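Quem somos e como trabalhamos na Plistska

Olá! Eu sou a Ermelinda Barreto e, se chegou a esta página, o mais provável é ter lido o nosso guia de boas práticas, ou então estar zangado com ele (acontece, e respondemos na mesma). A Plistska é uma equipa pequena. Somos oito, dividimos um andar com a cozinha ao fundo, e passamos os dias a escrever regras para robôs que mexem em coisas de supermercado: bolachas, pão, latas, copos.

Comecei isto com a Nilmini Siriwardena, que vinha da segurança de máquinas e não suportava ver protocolos de ensaio de meia página. O primeiro que escrevemos juntas, o Tavlow, tem 71 regras. Eu queria menos, ela queria mais, e ainda hoje discutimos a regra do pão embrulhado!
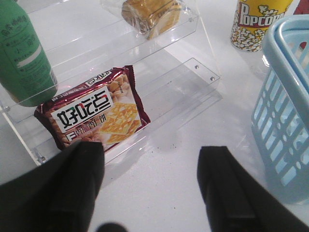
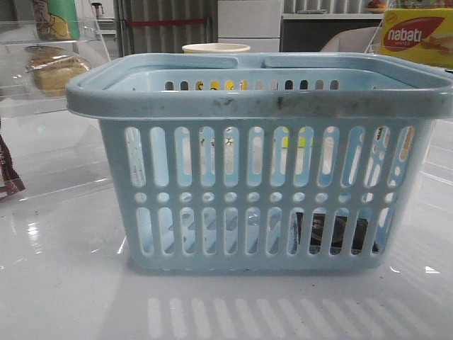 A mesa, o cesto azul e os produtos à volta.

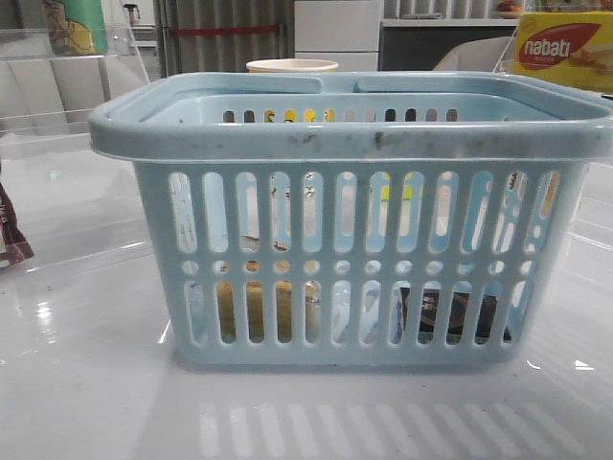
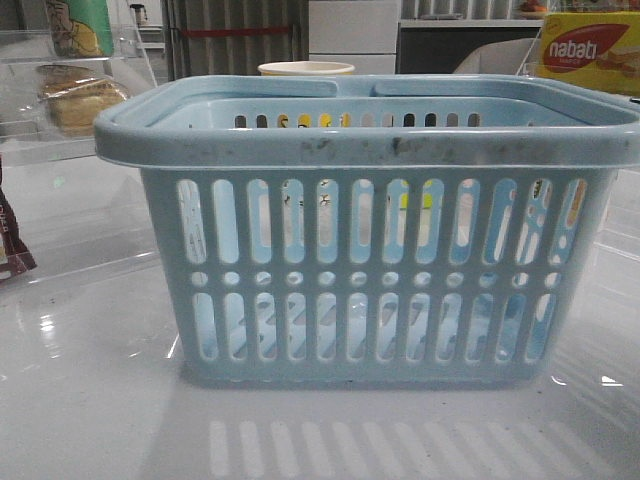 A limpeza do material é o capítulo do Tavlow que mais perguntas nos traz, e também aquele de que gosto mais, confesso. A regra distingue sujidade de desgaste: a sujidade limpa-se antes da sessão, o desgaste regista-se e fica. O rebordo do cesto azul, com aquelas manchas cinzentas e escuras na parte da frente, é bom para treinar o olho de quem chega. Peço sempre às pessoas novas que escrevam na ficha o que veem, sem adivinhar de onde veio, e só depois passem o pano. Se sair, era sujidade. Se não sair, vai para a ficha do objeto com a zona indicada (rebordo, parede, pega) e ninguém troca o cesto a meio de uma série. Outra regra de que não abdicamos: as pegas ficam rebatidas ou levantadas, mas iguais do princípio ao fim, e isso aponta-se.

Já temos 3.152 fichas preenchidas, das quais 2.419 foram revistas por uma segunda pessoa. As outras estão na fila, e a fila é da Nilmini, por isso não me escrevam a mim a perguntar!

Além do Tavlow mantemos o Haque, um caderno mais curto sobre superfícies brilhantes e materiais transparentes, que pede para anotar reflexos e a posição das luzes. Em novembro abrimos a formação Rasusgate, para escolas e laboratórios que queiram aplicar as regras com os seus próprios objetos. Dura uma manhã, começa às nove e meia, e metade do tempo é passada a preencher fichas à mão.

Quer vir, discordar de uma regra ou propor outra? Use o formulário de contacto e diga-nos o número da regra logo na primeira linha. Lemos tudo, embora às vezes demoremos um bocadinho a responder.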